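Print this page | E-mail this page

Ravent Guest Rooms: Bathroom Safety Checklist
Checked by Kamonchanok Inthanon, 24th October

Good morning, everyone, and thank you for letting me poke around so long (I know I was in the way at changeover!).

1. Floor dry, no lifted tiles: OK. I walked it twice in socks, and once more in shoes to be fair to it.
2. Hot tap, highest reading 126 degrees: FAIL. Please turn the valve down a little and test again. 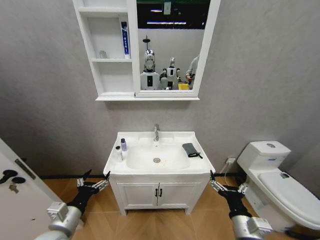

Mirror cabinet and tiled floor, guest bathroom.

3. Fan clears the steam: OK, though it hums. The Irkico filter was last changed in February, so do put a new one on the list.
4. Outlet trips when tested: OK, first press, lovely.
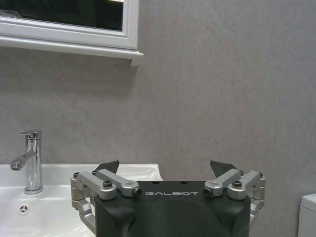

Sink, faucet and gray wall.

5. Drain runs freely: OK. It took 19 seconds to empty a full basin, much better than last visit.
6. Cleaning supplies locked away: SEE COMMENT.
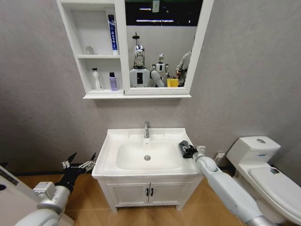 Families with toddlers stay with us more and more, and I'd like every room set up as if one were arriving tonight. Drain cleaner and bleach go back in the hall closet, please, and never under a sink. Bottles for guests are better kept high, like the pump bottle and the purple one on the lower shelf of the wall cabinet, well out of a small child's reach. Do check that the caps are closed, too.

7. Door unlocks from outside: OK.

We use cookies to improve your visit. Accept | Settings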